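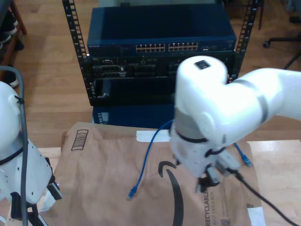

Omthorpe Door Wedge, Heavy

A wedge. It goes under a door and the door stays where you put it, which is more than can be said for the free one you folded out of a takeout menu.

Solid rubber, 121 mm long, rated for doors up to 60 kg. Grips tile, wood and short carpet. Shag carpet is between you and your decorator.

Color: gray, or the other gray
Pack size: 2
Item no. 740

Review from Colin Whiteley: "Door has not moved. Neither has the wedge. My wife wants it back."

Out of stock in the other gray until October.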